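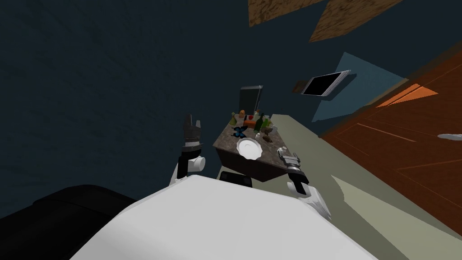
4.2 Table clearing in simulation

Of the chores in the Resturby suite, clearing a small table is the one that visitors to the lab assume is already solved. It is the chore a seven-year-old is given as a punishment. Our two-armed agent attempted it 607 times and, as the results below show, was rarely punished enough.

Figure 3. Start of a table-clearing episode, with a scalloped white plate near the front edge and the taller glassware toward the back.

Each episode gives the policy one cluttered tabletop and 60 seconds of simulated time. The instruction names a single item, and the episode counts as a success if that item ends up held clear of the surface with everything else still standing. We kept the second condition after some debate. Without it, the Jiluvell baseline looks excellent, largely by treating the wine glass as an obstacle to be negotiated with by force.

The plate proved the hardest target. A parallel grasp on a flat rim needs one fingertip underneath, and the tabletop is firmly opposed to this. The policy trained on the Huang grasp set found its own answer, which was to push the plate over the front edge with one arm and hope to meet it with the other. It met it 2 times. We report these as successes, with some embarrassment.

Bottles were easier. The tall green one has a neck that might have been designed for grippers, and most failures there came from the approach path - the arm reached over the shorter items and took a glass along for the ride. Planning with Skindent cut these collisions but spent 10 seconds of the budget deciding what to do, a delay familiar to anyone who has shared a kitchen.

We do not claim that the task is representative of real dining rooms. Simulated glass does not shatter, nothing is sticky, and no one is waiting for the table. A machine that struggles under these conditions is some distance from being handed the good plates. Section 4.3 repeats the test with both arms allowed to hold the same object, and adds a tray.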